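Relatório de projeto: Arrumação de miudezas em mesa forrada
Oficina de Organização de Espaços, 2º módulo
Entregue em 20/07/2021

1. Ponto de partida

A sala de apoio tem uma mesa retangular que serve para tudo. Caixas vazias, peças de brinquedo, tampas, coisas que ninguém reclama. O pedido era simples: propor uma forma de separar e guardar, sem comprar móveis. Orçamento quase zero. Prazo curto, daí o relatório ir meio às pressas.

2. Material

Inventário inicial: 157 objetos soltos, quase todos pequenos. Pano quadriculado para forrar a mesa. Etiquetas Numeo, das de papel, que descolam se a gente escreve depois de colar (escrever antes!). Dois cestos emprestados da sala Kiltville. Lista em papel, depois passada para planilha.

3. Método

Primeiro tentamos separar por cor. Não deu. Metade dos objetos tem mais de uma cor e a discussão comia o tempo todo. Mudamos para três grupos: embalagens, peças de montar, redondos e outros. "Outros" cresceu demais, como era de esperar.

Sessões de 10 minutos. Cada pessoa põe na mesa só alguns objetos, decide, anota, guarda. O quadriculado ajuda a manter distância entre as coisas, dá para alinhar pelo traço. Só que o pano enruga e aí os quadrados entortam, convém esticar antes de cada sessão. Prender com fita ficou por testar.

4. Resultados

As peças de montar foram as mais rapidas: todo mundo reconhece. As embalagens deram trabalho. Guardar a caixa porque tem código e instruções impressas, ou deitar fora? Ficou decidido guardar as que ainda têm par com o conteúdo, as outras vão para o papel. Os redondos, um problema à parte, rolam, e alguns não sabemos de que são. Foram para um cesto com a etiqueta "ver depois".

Um conjunto misto, com os três grupos na mesa: caixa de cartão achatada, objeto redondo de aro preto e centro prateado, bloquinho roxo de dois pinos.

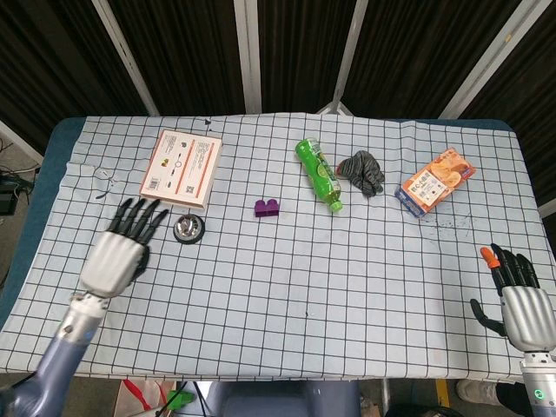
Sandhu: eu não separava as caixas das peças. Caixa achatada ocupa pouco, pode ir em pé no fundo do cesto e as peças ficam na frente. Do jeito que está no relatório, quem procura a peça nunca vai achar a embalagem dela.

Comentário aceite, entra na próxima versão. Falta ver se os cestos têm altura para isso.

5. Por fazer

Esticar e prender o pano. Refazer as etiquetas dos "outros". Perguntar na sala Trirnness se querem as peças de montar repetidas. Nova contagem em outubro, com a mesma planilha, para ver o que voltou para cima da mesa e o que ficou no luga.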